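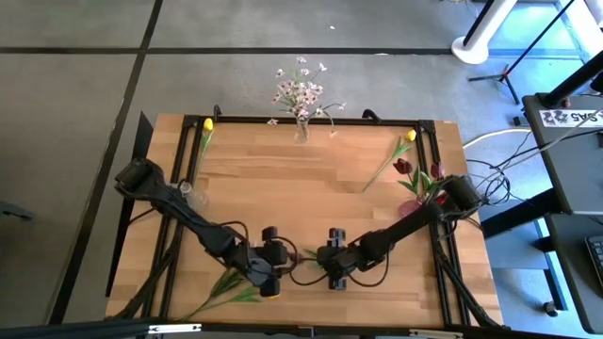
3. Laying out the stems and vases

This section covers arranging cut flowers with the Drellanden tabletop flower set. Read section 2 (Washing the glassware) before you begin. Keep the stem card that came in the lid of the box, item no. 264, within reach.

3.1 Before you start

1. Wipe the tabletop and let it dry. Water left under a vase can mark wood, and the mark will not come out with soap.

2. Check each vase and cup for chips. Run a dry cloth around the rim, not a bare finger. If the cloth catches, do not use the piece. Replacement clear glass is sold under part no. 891.

3. Stand the vases where you want them to stay. Do this while they are empty. A full vase on a small base is easy to tip.

4. Fill each vase halfway with cool tap water. The small clear cup can be used for short stems or for broken heads.

CAUTION: Do not lift a filled vase by the rim.

3.2 Sorting the stems

5. Take the flowers out of the wrapper and lay them flat on the table. Leave the heads pointing away from the edge so they are not brushed by sleeves.

6. Put the small-flowered spray stems to one side. They tangle, and it is quicker to separate them before the tulips are out.

7. Strip any leaf that would sit below the waterline. On tulips, pull the lowest leaf down and off. Leave the upper leaves on.

8. Trim the ends at a slant with sharp scissors or a knife. Cut off a little at a time and hold the stem against the vase to check the height.

Note: Tulips keep growing in water. Cut them slightly shorter than you want them.

3.3 Filling the vases

9. Start with the spray flowers. Place them in the clear vase in one bunch, then loosen them with your fingers so the stems fan outward. They may lean over the rim. This does no harm as long as the vase stands firm.

10. Put the red tulips together in the tinted vase. Keep their leaves on the outside of the bunch. The leaves hold the stems up for the first day.

11. Add single tulips last, one at a time. Pick up each one at the middle of the stem. Do not hold it by the head or by the tip of a leaf.

12. Turn the vase a quarter turn after each stem and look at it from the side you will be sitting on.

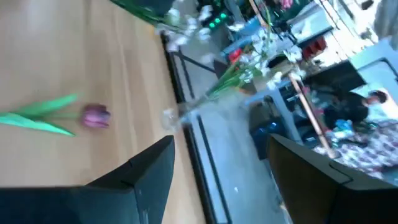

Fig. 3-2. Tulip laid flat, white spray flowers in the clear vase.

Note: If a tulip bends over the side, take it out, roll it in damp newspaper with the stem straight, and stand it in cool water for an hour. Most will straighten. Very soft stems should be cut short and used in the cup.

3.4 Closed buds

Closed buds are normal in a fresh bunch and do not need any treatment. Keep them away from radiators and out of direct sun. To hold them closed longer, move the vases to a cool room overnight. Do not put the Drellanden glassware in a freezer.

3.5 Daily care

- Change the water every day in August and other hot months, and every second day the rest of the year.
- Recut the stems each time the water is changed.
- Remove fallen petals from the table the same day. Red petals can stain.
- Keep tulips out of reach of cats and dogs. The bulbs and leaves can make them ill.

CAUTION: Flower food from the Clollum sachet must not be used at more than one sachet per vase. Extra powder clouds the glass.

For storage of empty vases, go to section 4. Stem card colors are listed on page 9.

80 shares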